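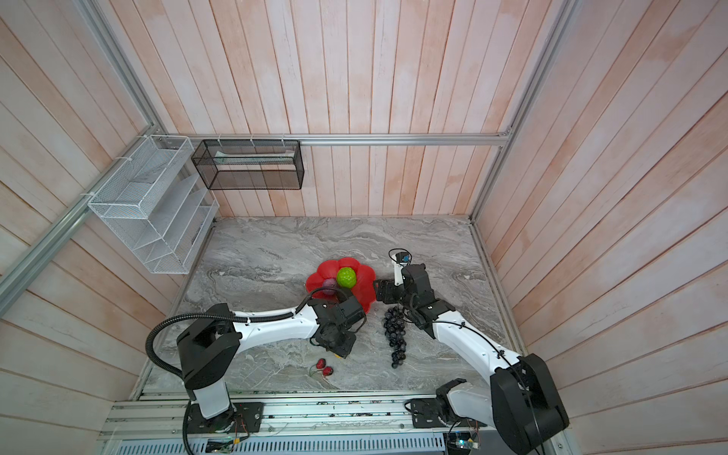
Most small shops wrap, tag and bag on whatever surface was left over when the shelving went in, and that surface fills up by noon. Before buying a bigger table, get things off the one you have. Walls and rails do most of the work. A wire-mesh basket hung from a rail at the back holds small items and lets you see what is inside without lifting it down, and a tiered wire organizer can be fastened to a side rail with cable ties, no drilling needed. Keep one shallow bowl on the table itself for whatever is in use that hour. Everything else goes up or out.

The tips below were collected from members who run gift, clothing and housewares stores. Most cost very little.

Price tags and labels
Store tag rolls on edge in a lidded box, with the size written on the side facing you. Rolls kept in a sunny window lose their stick. If an old label leaves glue on a glass or ceramic item, rub in a few drops of cooking oil, leave it ten minutes, then wash with dish soap. On cardboard packaging, warm the label with a hair dryer on low and peel slowly from one corner. Don't use oil on cardboard or unfinished wood. It stains and the item becomes a markdown.

For tagged clothing, put the fastener through the brand label or a seam, never through the fabric of the front panel. Jadwiga Mazurek takes returns on knitwear at Alhassan and sees more damage from tag holes than from wear.

Tissue and paper
Cut tissue before opening, not while a customer waits. A stack of 288 half sheets gets her store through an ordinary week and most of a busy Sunday. Lay the stack flat under a light board so the corners don't curl. Kraft paper on a roll needs a cutter bar or it will tear crooked. A yardstick clamped at both ends makes a decent one.

Save clean paper from incoming shipments and use it as filler at the bottom of bags. Crumple it, don't fold it.

Cleaning the counter
Wipe down twice a day with a damp microfiber cloth and a little dish soap. Real marble and limestone should not get vinegar, lemon or bathroom cleaner of any kind. Laminate is more forgiving, but standing water at a seam will lift the edge in time. For pen marks on laminate, use rubbing alcohol on a cotton pad, then rinse. Test a hidden spot first.

Tape residue builds up where the dispenser sits. Move the dispenser when you wipe. A plastic scraper takes off what the cloth won't; a razor blade will too, along with some of the finish.

Wire baskets and racks
Dust settles where the wires cross. Take baskets outside once a month and go over them with a dry paintbrush, then a damp cloth. Dry them fully before rehanging, or rust starts at the welds. Trim cable ties flush with nail clippers. A tie cut with scissors leaves a sharp end that catches sleeves and scratches hands. Replace any tie that has gone chalky or brittle.

Don't hang anything heavy from a tie alone. It should hold the rack steady while a hook or bracket carries the weight.

Small change and small parts
Coins, spare hooks, size rings and pins should each have their own container. Muffin tins work in a drawer. On top of a counter use something with a curved side so you can slide the last few out with one finger. Riet Van Hecke empties hers every night and sorts the strays first thing in the morning, before the register is counted. She used to leave it until the end of the week and found a customer's earring back had been sold with a bag of buttons.

Stockroom shelves
Put the heaviest boxes between knee and chest height. Light, bulky things go on top. Write the contents on the short end of the box, in marker, with the month it came in. October stock that is still sealed in spring should move to the front.

Leave a hand's width between the last box and the wall. Air gets through and you will spot a leak sooner.

Scissors and knives
Tie the wrapping scissors to the bench with a yard of ribbon. Keep a second pair for cutting tape and never let the two trade places. Box cutters go blade-in on a magnet strip by the back door, above the height of a child's reach. Old blades go in a screw-top jar with a label on it, and when the jar is full, tape the lid shut before it goes out.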